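Gaetano Caruso
@gaetanocaruso

Moved into the flat in Istolside with Jonas and we finally have somewhere to eat. Marble-pattern table, red edge, metal legs. It replaced a folding thing that had been with me since university.

19 Aug 2022

Gaetano Caruso
@gaetanocaruso

We got a second one the same, so 72 quid for the pair, second-hand. They can go end to end when people come round.

Gaetano Caruso
@gaetanocaruso

The crockery is a mix. Jonas brought his steel bowls, I had the dark plates with the white rim. The bowl sits on the plate well enough, so that's how I've been laying it – plate, bowl, spoon, fork. Knives are still in a box somewhere.

Gaetano Caruso
@gaetanocaruso

Cups are plastic for now. Rebecca is bringing five glasses next week. I had 18 at the old place and broke most of them.
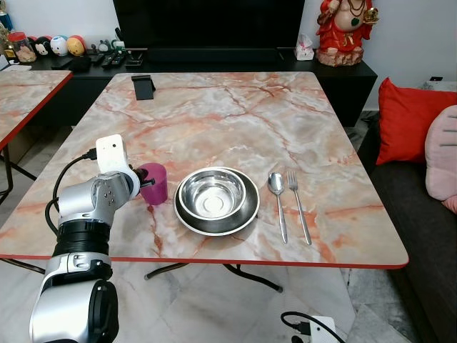 Gaetano Caruso
@gaetanocaruso

Spoon on the left, fork on the right. My mum would swap them round. I eat pasta with the right hand and I'm not changing the table for guests.

Gaetano Caruso
@gaetanocaruso

Telly stays where it is, on the long black console behind the table. Jonas wants the round figurines moved to the shelf in the hall. I've said they can stay until December – after that we'll see.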